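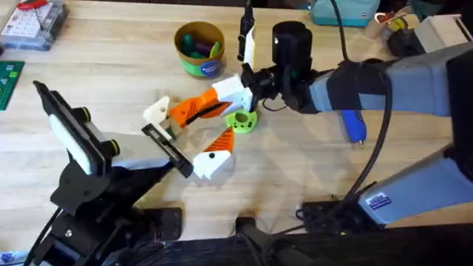

Open Day at Hosgate - Speaker Notes

Welcome and first slide

Say hello, thank people for coming on a Monday. Names: I'm Nandini Pillai, I run the small-arm bench at Osten. Leave this slide up while people find seats.

Two arms, one tabletop. The gray-blue one on the right is the one everybody asks about, so start there. Point out the orange and white fingers - those are 3D printed, and so is the lime-green round part on the table. People love hearing that! Pass a spare finger down the rows and keep talking while it travels.

Then the black arm on the left. It carries the white panel in the clamp, and the slim bracket at its tip comes in right under the other arm's fingers. Ask the room what they think is hard about that. Wait. Someone will say "not crashing," and they're right, and it's a great way into the next part.

Getting two arms to meet

Explain like this: each arm knows where its own joints are, and that's all it knows. If one base shifts by a hair, both arms still believe they're perfectly placed. Hold up two pencils, close one eye, try to touch the tips. Get the front row to try it too (bring pencils, last November I forgot).

Mention Ralik here, our planning software, but keep it to one sentence. The pencils do the job better.

Story: the first week we ran the meeting move 100 times and got 49 clean ones. I was thrilled. The visitors from Lưu were a bit less thrilled. Today we do 500 before we change anything, and I still watch far more of them than I need to - it's just a lovely thing to see.

Before we walk over

Groups of no more than eight at the bench. Stay behind the yellow tape. Bags and coats on the chairs, please. Kids at the front, and they get first go at the stop button, which they will want to press more than once. Let them.

The live run takes 40 seconds. Don't talk over it! Let people hear the motors, then take questions.

Questions that always come up

Can it pick up an egg? We haven't tried. Offer to try if someone brings one.

Did you print the whole arm? No, but the fingers, yes, and a worn one is easy to swap.

How do I get started? Handout by the door, parts list on the back. Tell them to start with one arm and a gripper, and to come and find me at lunch if they get stuck on the wiring.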